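Gripper inspection checklist, hand-held unit 2
Pakell workshop notes > Ornus cell > Weekly and monthly checks

Filled in by Devendra Vishwakarma. Comments are mine unless they have initials after them. Please keep adding to them, because the comments are the best bit of this sheet and they save us from finding everything out twice.

Status key: OK / Watch / Fix / Not checked

Before you start

1. Trigger released, unit lying on its back on a soft mat. OK
2. Battery out, cable unplugged at the handle end. OK
Comment: handle end first, always. The Stuva connectors have a little latch that you can feel with your thumbnail. If you pull at the other end you're tugging on solder.
3. Last week's sheet to hand. OK
Comment: last week had one Watch (left finger pivot) and no Fix. See item 12.
4. Tools out: 2 mm and 2.5 mm hex keys, feeler gauges, lint-free cloth, soft brush, torch, the small torque driver. OK
Comment: the torque driver is back from being checked and it's lovely. It clicks like it means it now!

Section A. Mounting plates and fixings

5. Both white mounting plates free of cracks round the holes. OK
Comment: go round every hole with the torch held low and to the side, so that a hairline shows up as a shadow. Straight down you'll miss it. The old plates used to go at the big hole first, so I start there.
6. Plates sit flat, no rocking when pressed at the corners. OK
7. Screws at marked torque, paint lines unbroken. OK
Comment: one paint line was faint so I wiped it off and redid it. Leave it ten minutes before you handle the unit or you'll wear it home on your cuff.
8. No dust or swarf in the unused holes. OK
Comment: brushed out anyway. Please don't use the air line here, it drives muck straight into the pivots.

Section B. Finger movement

9. Fingers open fully and evenly. OK
10. Fingers close to touch along the whole contact face. OK
Comment: my favourite check of the lot. Close them slowly on a strip of thin paper, try to draw it out, then move the strip along and do it again. You want the same drag at the tip as at the root. If the tip is slack, look at the pivots before you touch the linkage, please.
11. Return spring brings both fingers back without help. OK
Comment: 40 open and close cycles by hand, no sticking. I do them while the kettle boils.
12. Side play at pivots. Left: Watch. Right: OK
Comment: same as last week on the left, a tiny knock when you rock it, and it hasn't grown. The Gatti bushes are in the drawer if we decide to change it. I'd like to run it until the monthly strip-down and see how the old bush has worn, that would be really useful to know.
D.V. again: if it starts knocking at the tip as well, don't wait for me. Change it.

Section C. Inserts and contact strips

13. Ribbed magenta inserts seated full length, no lifting at the ends. OK
Comment: run a fingernail down the join. The new print profile has made such a difference here, the ribs come out crisp and all the same height, and they flex where they should. Batch 47 is the good one. Anything earlier goes in the spares box for practice fits only.
14. No split or flattened ribs. OK
15. Dark grey contact strips clean and fully stuck. OK
Comment: cleaned with a barely damp cloth, then a dry one. No solvent! It makes the surface shiny and then small hard things skate out from between the fingers.
16. Strips level with each other when the fingers are closed. OK
Comment: half a millimetre is allowed. Measured well inside that.
17. Spare pair of strips in the case. Fix
Comment: there was one strip. Please put back two when you take two. I've cut some more and left them in the case lid.

Section D. Camera

18. Lens clean. OK
Comment: wide lens, so a thumbprint near the rim smears a whole corner. Clean from the middle outwards in a spiral.
19. Lens mount tight, no turning by hand. OK
20. Both fingers in view when open, matching left and right. OK
Comment: compare how much magenta you get on each side. If one side shows more than the other, the camera has turned in its mount and item 19 wasn't as tight as you thought. (Ask me how I know.)
21. Picture steady with the unit tapped lightly on the handle. OK

Section E. On the table

Do this part with the unit powered and in your hand. Clear a working space near you but leave some odds and ends on the table, as a bare top makes every gripper look good. I like a mix of small and square, long and awkward, smooth and round. Plugs and adapters are brilliant for it, with their flat sides and hard corners.

22. Approach with the gap open, fingers either side of the item, neither one rubbing the table. OK

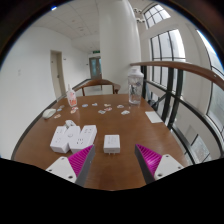 Watch the tips more than the item on the way in. With a wide lens the near things look huge and the far things shrink away, so people tend to stop short, and then they close on a corner. Come in a touch further than feels right, settle, then squeeze.

23. Small square item: lift, hold for a slow count of five, put down. OK
Comment: squeeze on the flat sides and keep any metal prongs clear of the strips. A nick in a strip is for ever.
24. Smooth rounded item: same again. OK
Comment: a computer mouse is a good one. It should settle against the ribs and stay there.
25. Larger item, lifted by one edge only. OK
Comment: a little flex in the inserts is what you want to see. A creak is what you don't.
26. Flat paper cutout, picked up from the tabletop. Watch
Comment: three goes out of five for me. The test allows it, but I'm sure we can do better. A thinner tip on the insert might do it and I've got a sketch if anyone fancies a look.
27. No marks left on the table. OK

Section F. Closing up

28. Cycle counter written down: 233 since last strip-down. OK
Comment: strip-down is due at 900 or at the end of August, whichever gets here first.
29. Battery on charge, unit in case, fingers closed on the foam block. OK
Comment: foam block in, please, every time. Stored open, the spring gets lazy.
30. Anything marked Watch copied to next sheet. OK
Comment: two to carry over, items 12 and 26.

Result: passed for use. Next check Monday, before the first session.

Left to do: order more foam blocks, print four inserts from the current profile, find the other 2 mm key.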